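Clodine price list data, readme

Last touched Sep 26, 2022. Written fast, sorry. If something is wrong write to Kendra Gill, not me, I'm on leave after this.

What this is

A table of asking prices for secondhand computer parts, typed up from shop lists and for-sale posts. Processors mostly, some memory, some boards, a handful of power supplies that snuck in. 840 rows. One row is one part offered once at one price. Same part offered again a week later is a new row.

Called Clodine because the folder was already called that. The older version is called Wovimo and has different column names, do not mix them.

What it's for

Seeing how fast used parts lose value. Seeing if boxed parts really go for more than loose ones. Teaching, too: Musa Anozie uses it in his intro spreadsheet class and the students seem to like it better than the flower one.

Not for: telling someone what their old PC is worth. People keep asking. Asking price is not selling price and we have no selling prices at all.

Where the rows came from

Three sources.
- Zacharias, a repair shop with a paper list taped up by the register. Colton Bélanger copied it out every week or so.
- Bivberg, the swap board. Public posts only, nothing from private messages.
- Leftovers. Old receipts and notes Océane Boychuk had in a binder. 41 rows, all marked source = binder.

Colton's handwriting caused some trouble. A 1 and a 7 look the same in the May sheets. Most got fixed against the paper, a few couldn't be, those have check = y.

Columns

row_id: number, no meaning, gaps are fine
source: zach, biv or binder
seen: date we saw it listed, year-month-day
kind: cpu, ram, board, psu
name: as the seller wrote it, spelling and all
name_clean: our version
price: asking price, dollars, no cents
boxed: y, n, or blank if seller didn't say
tested: y, n, blank. This is the seller's word, we tested nothing
cond: 1 to 5, see below
check: y if we don't trust the row
notes: free text, messy

Blank means not stated. It does not mean no. Please don't fill blanks with n, Tyson did that once and it took two evenings to undo.

Condition scores

5 sealed or as good as
4 clean, normal handling
3 marks, old paste, scuffs
2 something bent or missing but seller says works
1 sold for parts

Scored from the seller's words and photos if there were any. Kendra and Tyson Thibodeau each scored 90 of the same rows to see how far apart they were. Mostly they agreed, except between 3 and 4, where Tyson is stricter about leftover paste. Treat 3 and 4 as one group if it matters to you.

Known problems

- Bundles. Someone sells a board with a chip on it for one price. We dropped these where we noticed. Probably didn't notice all of them.
- Bivberg sellers lower the price by editing the post. We only have the price on the day we looked.
- Zacharias rounds everything to the nearest five. You'll see it right away in a chart.
- name_clean is not finished for ram. Speeds are in there sometimes, somtimes not.
- 7 rows have a price of 0. Those are giveaways, real ones, keep or drop as you like but say which.
- Shipping never included. A few sellers said "shipped" and we put that in notes.

How to open it

Plain csv, comma separated, UTF-8. Accents in seller names used to break in some spreadsheet programs, seller names are gone now so it shouldn't come up. If the seen column turns into weird numbers, import it as text.

Don't sort one column by itself. Obvious I know. It happened.

Cleaning steps, in order

1. Typed from paper or copied from post
2. Exact duplicates out (same source, same day, same name, same price)
3. Names cleaned by hand
4. Seller names, phone numbers and pickup addresses deleted
5. Condition scored
6. Prices over the new retail price looked at again, flagged with check if still odd

Step 3 is where the time went. One processor had eleven spellings.
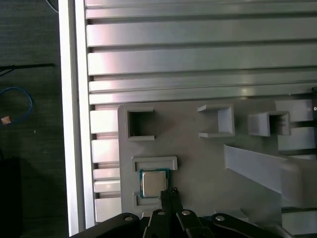

Splitting it up

If you're making a model or just a trend line, split by date. Early rows to fit, late rows to check. A random split puts the same listing on both sides when a seller reposts, and your numbers come out looking way too good. Musa's class tried both ways and the gap was big.

Don't compare zach and biv prices straight across either. The shop gives a short return window and the swap board gives you nothing, so the shop is higher for the same part. Add source as a column in whatever you fit.

Privacy

No names of sellers, no contact info. Notes column was read through twice, once by Océane and once by me. If you spot a phone number anyway, tell Kendra and she'll pull the file the same day.

Use

Free for class and hobby use. Ask before selling anything built on it. Put "Clodine price list" somewhere in your write-up, no special format needed.

To do

- finish ram names
- second pass on the May sheets with the paper in hand
- decide about power supplies, there are too few to say anything
- merge Wovimo? Column names first. Tyson has a mapping half done in his folder
- notes column still has two kinds of quote marks in it, need to pick one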